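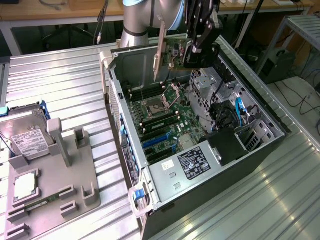 Gultus sale de acceso anticipado y el ventilador de mi torre ya se ha enterado

Tres años llevaba el estudio Garg prometiendo que la versión 1.0 de Gultus estaba a la vuelta de la esquina. La esquina resultó ser julio. El parche ocupa 24 gigas, conviene dejarlo bajando durante la cena, y trae lo que se había anunciado más un par de cosas que no había pedido ni el foro.

Para quien no lo siga: es un juego de gestión ferroviaria en una isla donde llueve siempre. Tendemos vías, contratamos maquinistas y vemos cómo todo el presupuesto se va en drenajes. La novedad gorda es Plosturura, una región montañosa con casi 200 estaciones repartidas por valles que se inundan por turnos. El tutorial la recomienda «para jugadores pacientes». Yo perdí dos locomotoras antes de encontrar el botón de pausa, que lo han cambiado de sitio.

El cooperativo funciona mejor de lo que me temía. Se juega a través de Pridadance, el lanzador propio de Garg, que pide otra cuenta, otra contraseña y permiso para mandarnos noticias sobre sombreros de jefe de estación. Una vez dentro, la partida aguanta bien y el chat de voz apenas suena a túnel.

Lo peor sigue siendo el rendimiento con tormenta. En ajustes altos, la lluvia se come los fotogramas y los trenes avanzan a la velocidad de un cercanías de verdad; bajando los reflejos se arregla bastante. Las partidas guardadas de la beta no sirven, así que despedíos de vuestros viaductos.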